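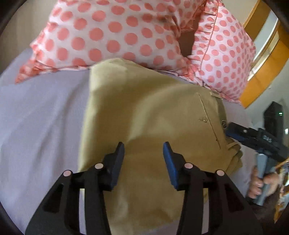 Khaki trousers, folded, with the button pocket showing.

Grostport Players, notes of the meeting held December 26, 2018

Me again with the notes, as Auður Þórarinsdóttir was in the chair and can't do both (she tried once, and we got half a page and a shopping list). Good turnout considering everyone was full of cold turkey!

Last minutes: agreed, once I'd put right the spelling of Laxdal.

Spring play: we're doing The Ferry to Laxdal in February, and it's three acts after all, because Anwara Sultana has put the harbour scene back in. I was dead against it until she read it out to us, and now I'd be sorry to lose it. She wants one interval. The bar would like two. Left with Auður.

Hall: Nosau have offered us their rehearsal room for 5 evenings at no charge, so long as we're out by ten and stack the chairs. Yes please. I'm to write and thank them.

Money: we have 784 pounds in the bank after the panto bills. The lighting hire from Fukik could come to up to 3,000 if we take everything on Anwara's list, which went down like a lead balloon. She'll go through it again and bring back a shorter one. I did say we managed the last thriller with two lamps and a torch, but that's not a thing people remember fondly.

Tickets: same price as last time. Long talk about whether under-fives go free, and we never got to the end of it, so it's on the list for next time.

Any other business: the prompt book is still missing. Please look in your cars.

Next meeting at Auður's, bring a mug.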